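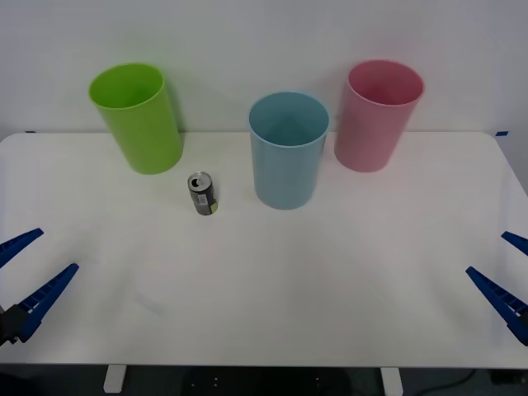 The practice table at Hollix, with three cups, a drinks can and both pairs of grippers open.

Clearing-up trial moves to the lunch shift

The two-armed table at our Hollix site goes over to the lunch shift on 1st November. Staff there have been working alongside the practice set-up since May, and several people at the other sites have asked what it does, what it doesn't do, and what it means for their own hours. Lucyna Cieślak, who runs the wash-up and clearing team at Hollix, and Anoma Sivakumar from the Tarno project office put together most of what follows.

The job is sorting what comes back from the canteen. At lunch, people leave their cups and cans on the return counter and someone on the team separates them: reusable cups to the wash racks, cans to recycling, anything left inside tipped out first. It is a standing job, done mostly with the arms stretched out in front, and on a busy day it goes on for two hours with hardly a break. Sore shoulders and wrists came up again and again when the team was asked about it last winter.

Under the trial, the two arms take the sorting at one end of the counter. Cups and cans are put within reach on a plain table, the arms pick them up one at a time, and each goes to the side it belongs on. The coloured plastic cups were chosen for practice because Hollix already uses them, and cans were added early on as they need a different grip. A cup with a wide mouth can be taken by the rim or round the body. A can is narrow and needs the fingers to close further, and an empty one dents if they close too hard.

The arms do not tip out drinks. The project office looked at it and decided against it for now. A person checks each cup and can, empties what needs emptying into the sink, and puts them on the table. That check stays with the team for the whole of the trial.

What changes for the team

Hollix has had 3 people on returns at lunch. From the start of the new rota there will be two on returns and one on what the rota calls table duty. Table duty means loading the table, watching the arms, dealing with anything dropped or knocked over, and swapping the racks when they are full. Everyone on the team will take a turn at it, and no one will do it for a whole shift. Lucyna asked for the turns to be kept to 45 minutes and the project office agreed.

"People thought it would be the easy job," Lucyna said. "It's lighter on your arms but you do have to pay attention, and you can't wander off for a chat. After three quarters of an hour you want a change. Some of the team like it, and a couple would sooner be at the sink, and we can mostly work round that."

Hours are the same. Nobody's contract has been altered and the number of people on the lunch shift stays where it is until the trial is reviewed. Staff reps asked for that in writing and have had it since the summer. They have also asked what happens after the review, and the answer at the moment is that it hasn't been decided. Anoma has said she will bring the results to the reps before they go to management.

There is a pay point too. Table duty counts as machine work under the site agreement, so anyone who has completed the training gets the machine allowance for shifts where they are down to do it. If your name is on the rota for table duty and the allowance is missing from your payslip, speak to Lucyna first.

How the practice sessions went

The practice runs were done in the side room, away from the counter, with a few items put out at a time in different places. In the last full week the arms were given 300 pick-ups. They managed 89 out of every hundred cups without help, and 66 out of every hundred cans. Most of the trouble with cans was the fingers closing slightly to one side, so that the can went over. Cups standing close together also caused problems, as the arms sometimes nudged one while going for the other.

Those figures are lower than the project office wanted for cans. The trial will go ahead with cups from the first day, and cans will be loaded only in the last half hour, when the queue has gone down. The two people on returns will sort the rest of the cans by hand as they do now.

Speed is the other thing people ask about. The arms are slower than a person. Lucyna's team can clear a full tray while the arms are dealing with a few cups, and the point of the trial is to see whether a steady, slow pair of hands takes enough off the pile to make a difference over a whole lunch. The office will be looking at how long the queue gets and how people's shoulders are, as well as the pick-up figures. A short form will go round every fortnight. Please fill it in even if you have nothing much to report.

Working near the table

Keep hands and sleeves off the table while the arms are moving. To load it, press the pause button, wait for both arms to stop, put the items down with a gap between them and step back before starting again. If a can rolls off, leave it until the arms are paused. Glass and crockery must not be put on the table at all.

Training is an hour, in the side room, in groups of four. Hollix staff have all been offered a place and there are still spaces in the afternoon sessions. The Koranus and Enriquez sites are not part of this trial, but anyone from either who wants to see the table working can come over at lunchtime once the first two weeks are done. Let Anoma know which day suits and check with your own supervisor about cover.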